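Search the archive
Search
Type and press enter

Teaching the folding robot to let go
April 5, 2018
14 shares | 3 comments

Quick one this month, the write-up is due and I'm behind. Folding news! The Wandero project has a result, a small one, and it is about the bit of laundry everyone skips: getting one piece of cloth out of a heap without bringing its neighbours along.

Background for new subscribers. Two arms, head camera, ordinary bedroom, clothes on the bed. Old method: find the highest point of the pile, pinch, lift, hope. Fine for one T-shirt. Hopeless for two things tangled up, becuase the highest point often belongs to both. You get a sort of clothes sausage and the folding code falls over.

New method, called Rodelero after the sword-and-shield chap. One hand takes the cloth up, the other stays low and does nothing until asked. After the lift the robot has a look at what it is holding and guesses, one item or two? If two, it lowers, opens the fingers, tries again a hand's width along. That's the whole trick. No new hardware. The guess comes from a small network trained on 4,000 lifts, most of them done last November with a person steering the arms. Dull work, many cups of tea.

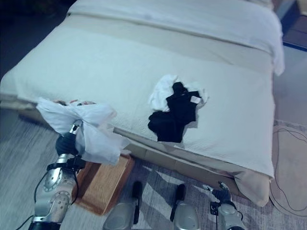
Militz wanted to know why we bother looking after the lift at all, when a better camera could sort the pile out before anything is touched. Fair point and we did try. Cloth hides cloth. From above, a sleeve and a sock in the same colour are one blob, and no camera we can afford sees through the top layer. Picking the thing up is the cheapest way of finding out what it is.

Numbers, then. 1,040 test lifts on piles the network hadn't seen. 37 of them ended with two items carried off together and the robot none the wiser. With the old method we gave up keeping a proper tally, it was most of an afternoon of sausages. Thin fabrics are still the worst. They fold up on themselves in the fingers and look like two things when they are one, so it puts them down and picks them up and puts them down. Slow but harmless.

Also slow: everything. A lift and a look takes longer than you would beleive. We want the looking done while the arm is still moving, that's next.

Not tested yet: wet washing, anything with buttons done up to something else, duvet covers (please don't ask about duvet covers).

Training lifts go out to other groups once the labels are checked. First 3,000 are done.

Comments (3)

Yurchenko
Does it ever use the second hand to hold the pile down? That's how I do it at home.

Wandero project
Not in these tests. Tried it early on, the low hand kept pinning the bedspread as well. Might come back to it.

tumbledry
Send it round when it does fitted sheets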